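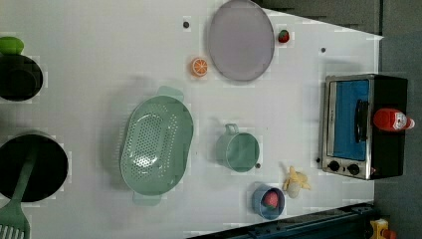 The first thing Bukola Ugwu does when she takes me round the workshop at Warville is hand me a sheet of paper and ask me to read it before I touch anything. It's two sides long, in fairly large type, and it has been through more drafts than she cares to remember -- the earliest one, she says, was written on the back of a delivery note one October, after a long afternoon of everybody arguing over what counted as a fair test.

I had come expecting to hear about fences and stop buttons, and we did get to those, but what Bukola really wanted to talk about was toys. Play kitchens, to be exact. A good deal of the work at Warville is teaching robot arms to tidy, fetch and put away, and most of it is done with the sort of thing you might find at the bottom of a child's toy box: a colander, a mug, a toaster oven, a strawberry, a bottle of ketchup lying on its side. I can't tell you how cheering it is to spend a morning among grown adults discussing where a banana ought to go.

And they do discuss it, at length! The house rules say that a layout must be set out by one person and run by another, so that the person at the controls hasn't quietly made life easy for the arm. Things may overlap if they would overlap in a real kitchen (a spatula left across a pot is quite all right, and rather encouraged). Nothing may be swapped halfway through a session, however tempting, and a failed attempt is kept and labelled just like a good one.

That last rule caused the most trouble. Crescencio Pacheco, who came to the team from a packaging firm called Stelmakh, told me he used to throw away his bad runs without a second thought. "You'd have a lovely clean folder and you'd learn nothing from it," he said, and laughed, and then went off to find me a biscuit. The present collection, which they call Flakero, holds 1,411 runs, and he is fondest of the ones that went wrong.

The safety side takes up the second page. Hands stay off the table while the arm has power, and that includes reaching in to rescue a rolling lime, which I would certainly have done. The stop button is tried at the start of each session and the result written down. Long hair is tied back, lanyards come off, and visitors stand behind the tape, where I stood, very obediently, with my biscuit.

Zoriana Pasichnyk looks after the written side of things, and she is trying to get other workshops to share the same sheet. Pronden has agreed to try it for three months, with a few changes of its own about lighting. She'd like people to write down the table height as well, and she has been losing that argument, cheerfully enough, for around two years.

I asked whether she minded. She said she'd put it in the next draft anyway, and see who noticed.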